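Accueil | Animaux | Espace | Robots | Coin des parents | Nous écrire

Les robots ont-ils des règles, eux aussi ?

À l'école, tu as des règles. On ne court pas dans le couloir, on ne jette pas ses ciseaux à un copain, on lève le doigt. Eh bien les robots qui travaillent dans une maison ont les leurs, et il y en a beaucoup ! Moi, je m'appelle Mirjam Van Dijk et mon métier consiste à les écrire, à les relire et à vérifier qu'elles sont respectées. Quand je dis ça dans un dîner, on me demande toujours si je suis « la police des robots ». Un peu, oui. Sauf que je n'ai ni sifflet ni uniforme (j'aurais bien aimé le sifflet).

Je vais te raconter les règles que j'utilise le plus souvent. Sur mon affiche il y en a sept, mais j'en saute quelques-unes qui parlent de papiers à remplir et qui sont franchement barbantes.

Première chose : une règle pour un robot, ça s'écrit avec des mots très précis. Si je te dis « fais attention au coussin », tu comprends. Un robot, lui, a besoin qu'on lui dise à quelle vitesse approcher, avec quelle force serrer, et quand s'arrêter. Le mot « attention » ne lui sert à rien du tout.

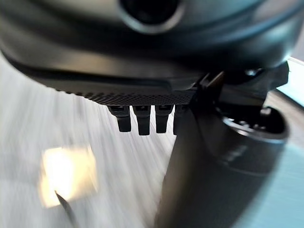
La règle que je préfère s'appelle chez nous la règle des doigts. Elle dit qu'on doit connaître tous les endroits où un doigt d'enfant pourrait se coincer — et un doigt d'enfant, ça se glisse partout, je le sais, j'en ai eu dix comme toi. Alors je regarde la pince de très près. Tu vois les petites languettes noires qui pendent en rangée, juste sous la bande toute piquetée ? Entre deux pièces comme celles-là, il y a un espace. Moi, dès que je vois un espace, je sors ma réglette et je mesure. Je regarde aussi ce qui se passe quand la pince bouge, car un espace peut être large à un moment et minuscule l'instant d'après. C'est comme avec une porte : le côté des charnières pince bien plus fort qu'on ne croit.

Si je trouve un endroit qui m'inquiète, j'ai plusieurs solutions. On peut demander un cache. On peut changer la forme de la pièce. On peut aussi rendre le mouvement plus lent et plus faible. Le plus souvent on mélange un peu tout ça, et puis on recommence les essais depuis le début, ce qui fait soupirer tout le monde, moi la première.

La deuxième règle, c'est celle du cercle. Pendant un essai, les personnes restent derrière une ligne. On la colle par terre avec du ruban adhésif, en laissant 40 centimètres de plus que la longueur du bras tendu. Pourquoi en plus ? Parce que les gens se penchent ! Ils sont curieux, ils veulent voir, et hop, le nez passe au-dessus de la ligne. Cette distance est celle de notre atelier, Velitik. Ailleurs, on peut en choisir une autre, selon la taille du robot et le travail qu'il fait.

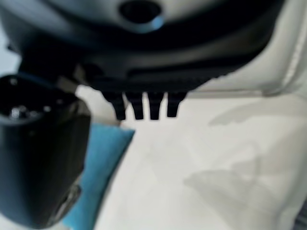

Page modifiée le 5 octobre 2020

La troisième règle, c'est le gros bouton rouge. On l'appelle le bouton d'arrêt d'urgence. Quand on appuie dessus, le robot doit s'arrêter. Il ne finit pas son geste, il ne dit pas « attends, j'ai presque terminé ». Avant chaque essai, on appuie pour voir si ça marche. Tous les matins. Même quand on l'a fait la veille, même quand on est pressé.

Et il faut quelqu'un près du bouton. Cette personne n'a pas le droit de regarder son téléphone ni de manger un sandwich. Chez nous c'est souvent Lorna Sarmiento. Elle est très forte à ce poste et elle ne répond à aucune question pendant un essai, j'ai arrêté de lui en poser. Après 40 minutes, elle est remplacée par quelqu'un d'autre. Essaie de fixer la même chose pendant aussi longtemps sans penser à ton goûter, tu vas comprendre pourquoi !

Passons aux choses molles. Tu penses peut-être que le plus difficile pour un robot, c'est de porter quelque chose de lourd. Souvent, c'est plutôt le tissu qui nous embête. Une boîte garde sa forme. Un drap ou un coussin, ça se plie, ça glisse, ça s'écrase, et le robot doit recalculer où se trouve le bord. Chez moi, le soir, je tape mes coussins du plat de la main et c'est réglé. Pour un robot, il faut découper ce geste en plein de petits gestes, et chacun a sa règle.
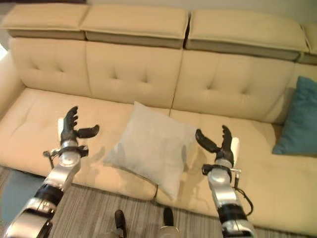 Les deux pinces ouvertes, de chaque côté du coussin gris clair.

Avec deux bras, il y a une règle de plus : les bras ne doivent pas se cogner. Ça te fait rire ? Essaie donc de te gratter les deux oreilles en croisant les bras, les yeux fermés. Pour un robot, chaque bras doit savoir où se trouve l'autre. On décide donc d'un espace à garder entre les deux, et si l'un s'approche trop, ils s'arrêtent ensemble.

Il y a aussi la règle du canapé. Enfin, son vrai nom est long comme un train et je te l'épargne. Elle dit que le robot ne doit pas abîmer ce qu'il y a autour de l'objet qu'il prend. Un canapé en cuir, ça se raye. Alors après l'essai on regarde les coutures et les accoudoirs avec une lampe, et on note tout dans un cahier : même une toute petite marque, même si on pense qu'elle était là avant. La première fois que j'ai rempli ce cahier, j'avais oublié de regarder AVANT l'essai. Impossible de savoir d'où venait la rayure. En décembre, cette année-là, j'ai ajouté une ligne sur mon affiche : « On regarde avant ET après. »

Tu peux jouer à ça chez toi. Il faut être deux. L'un fait le robot, avec les mains en forme de pince, et l'autre donne les ordres pour ranger un coussin. Le robot fait exactement ce qu'on lui dit, rien d'autre. Et l'ordre « stop » marche toujours, tout de suite.

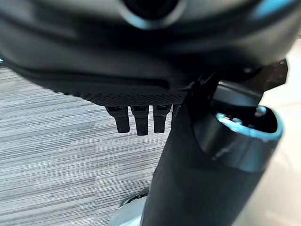
Dans les classes où je joue à ce jeu, les premiers ordres sont presque toujours trop courts. « Prends-le ! » Prendre quoi ? Avec quelle main ? Et une fois qu'on l'a, on en fait quoi ? Au bout de trois parties, les ordres deviennent très longs, et souvent quelqu'un invente une règle à laquelle je n'avais pas pensé. Une fille m'a demandé un jour ce que le robot doit faire si le chat dort sur le coussin. Excellente question ! Ma réponse : il s'arrête, il recule ses bras et il prévient un adulte.

Si tu trouves une règle pour les robots de maison, écris-la et envoie-la-nous avec la rubrique « Nous écrire ». Mets ton prénom et ton âge, et demande d'abord la permission à un grand. Je lis tout, et je réponds quand Lorna me laisse un peu de place sur le bureau.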